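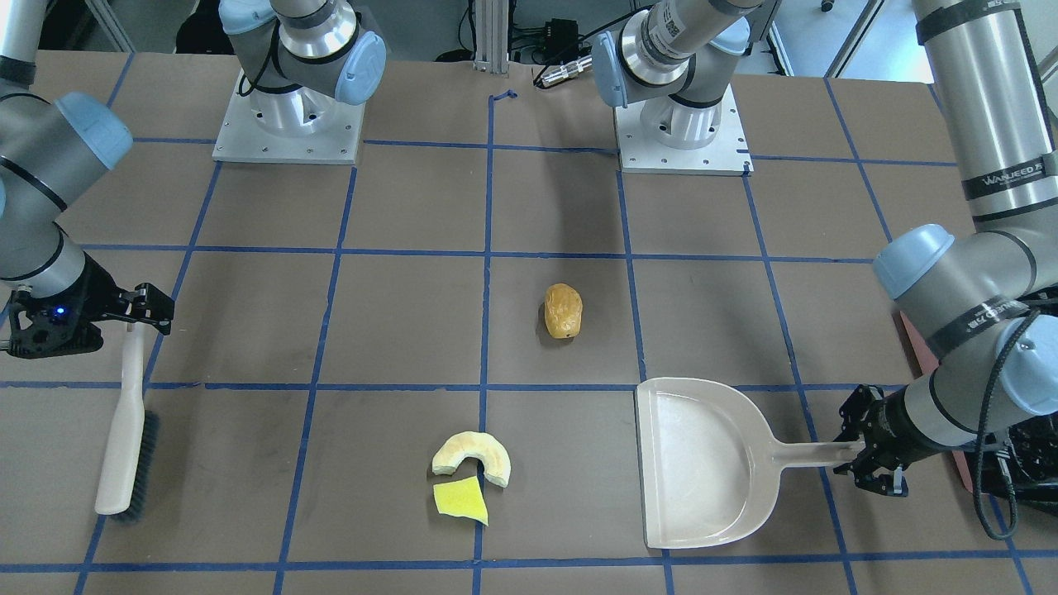

Two-Arm Systems > Teaching Kits

Sendcombe Two-Arm Teaching Kit

Teach a two-handed job by doing it. Hold the leader handles, do the task, the bench arms copy you, the recorder saves the lot. Or let go of the leaders and move the arms themselves by hand. Both modes come as standard, no extra license.

Sold by Erex. Built to order at the Rasirdale shop. Next batch ships September.

What people use it for
Sweeping up, mostly, funny enough. Brush in one gripper, dustpan in the other, a few bits on the paper: a potato, a piece of melon rind, a scrap of yellow sponge. Good first task for a new operator. The pan has to stay flat on the table while the other hand does the brushing, and you find out fast who looks at both tools and who only looks at the brush. Rind and sponge are flat. The potato isn't. Practice on all of them before you start saving anything you plan to train on.

Also: folding cloths, opening jars, passing a part from one hand to the other, packing trays.

In the box
4 arms (2 bench arms, 2 small leader arms)
Parallel grippers for the bench arms, black
White square mounting plates, pre-drilled, bolts in bag
Leader stand with clamps
Foot pedal, start / stop / throw away
Recorder box and power supplies
Blue tape and a roll of dark paper for the table top
Sweeping set: hand brush, dustpan

Not in the box: table, monitor, food.

Setup
Bolt the plates at the far side of the table, arms facing you. Leave the grippers room to cross the middle. Lay the paper, tape it off into squares. Squares don't need to be perfect, you just want to be able to say "potato one square up from the pan" and have the next person put it in the same place. Press the tape ends down at the far edge, they curl.

Run the cables behind the table, tie them back, then swing both arms through full reach before power on. Check the wrist cable has slack. First setup takes nearly 210 minutes with two people, less the second time.

Left and right
Please read this one. Left and right are named from the robot's side of the table, so from the front the right arm is on YOUR left. Leader handles can be set mirrored or straight in the settings page. Pick one and stay with it for the whole recording set. Mixed sets are a pain to sort out later and we can't do it for you.

Teaching by remote control
Best for tool work. Your hands are off the bench so nothing of yours gets in the recording. Squeeze the leader trigger to close the gripper, light squeeze = light grip. Grip the brush well up the handle so it hangs down with the bristles on the paper. Grip the dustpan at the very end of the handle and keep the front lip down.

Teaching by hand
Press the wrist button, arm goes soft, push it where you want it. Good for slow careful moves and for setting start poses. Tiring for anything long. One person per arm is easier then one person doing both.

Recording
Pedal down to start, pedal again to save, double tap to throw it away. Storage holds 400 takes at default settings. Put the items back in different squares between takes, turn the rind round, swap which side the pan starts on. Throw away fumbled takes the same day while you still remember wich ones they were.

Joint positions, gripper opening and camera video are saved together in one folder per take. Export from the browser page.

Options
Soft finger pads, set of 4
Taller leader stand (for standing operators)
Second foot pedal
Extra paper, 13 rolls to the case
Sugawara leader handles, slimmer grip, fits smaller hands. Ask for stock, these go quick

Training
Half-day session at Rasirdale with every kit, or by video call. Wakana Miyazaki runs both. Bring your own task if you have one, she would rather see that than the sweeping again.

Safety
Stop button within reach of the operator, always. Keep hands off the table while the bench arms are live in remote mode. Reset items only after the second pedal press, when the arms hold still.

Price and lead time
On request. Tell us your table size, how many operators, and if you need the taller stand. Quotes go out by 4 pm if you write in the morning. Spare fingers and cables ship from stock.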